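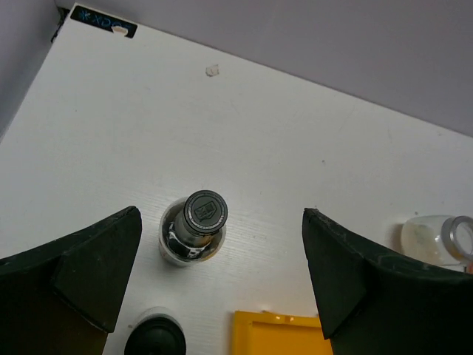

Death notice

A death notice is the short paid item a family puts in the paper, or on a website, to say that someone has died and when the funeral is. I've written a fair few for my own relatives, so I'll admit I have opinions on them (my aunts have stronger ones!).

Notice or obituary?

People mix these up all the time, me included. The notice is the little one: name, age, town, close family, service details. The obituary tells the life story, with the schooling and the jobs and the forty-odd years of lawn bowls. In many country papers the two have blurred together, and what you get is a long notice with a story tucked inside it.

Length and cost

Papers used to charge by the line, and you can see it in the old clippings, where everybody is "dearly loved" and very little else. Online listings are looser. Bekora, the memorial site my family uses, allows 2,000 characters, and I've hit that limit every single time. My grandmother's printed notice ran to 107 words, and we argued over most of them on a Sunday night at the kitchen table.

Usual wording

The surname comes first, often in capitals, with a maiden name in brackets. Then "passed away peacefully" or "suddenly", then the family in order: spouse, children, grandchildren. Those who died earlier are "predeceased". Favourite charities go near the end, after "in lieu of flowers". I still like "late of", followed by the town, as it sounds so neighbourly.

Keeping old notices

Family historians love them, and I'm one of those too. The Takács collection at our local library has 3 drawers of clippings glued onto cards, sorted by surname, and the spelling wanders all over the place. Check the neighbouring cards as well if you go looking.

See also: Eulogy; Funeral program; Memorial card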